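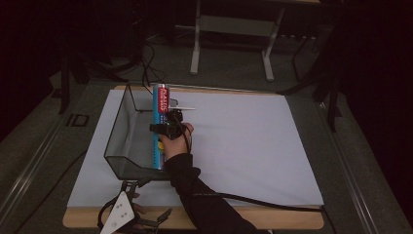 Hand-held gripper with a cylindrical can, next to a clear gray bin

Search this site Enter keywords

Print this page | E-mail this page

# Rimow: school meal and infection records

Rimow is a table of child health visits from two clinics in the Gallegos district. It links what children ate to how often they came in with a cough, fever or diarrhea. Maintainer: Nicanor Xolalpa, Zilteo.

## Files

- `visits.csv`: one row per clinic visit
- `meals.csv`: one row per child per school day
- `codes.txt`: meaning of each diagnosis code

Join the tables on `child_key`. Keys were remade for release and do not match clinic records.

## Fields

`arm_mm` is upper arm width around, in millimeters, measured 2 times per visit and averaged. `zinc_day` is estimated from the menu, not from blood. `ill_14` is set to 1 if a parent reported illness in the 14 days before the visit. Blank means the question was not asked. Do not read blank as 0.

## Known problems

The second clinic changed its scale in May. Weights before the change read low and have been left as recorded. Five menu codes have no recipe; their nutrient fields are empty. Food eaten at home is missing throughout.

Children who left school drop out of `meals.csv` but may stay in `visits.csv`.

## Use

Load with any CSV reader, UTF-8, comma separated. The Drerkum scripts expect both tables in the same folder.

The data do not support claims about single children or about cause.

Print this page | E-mail this page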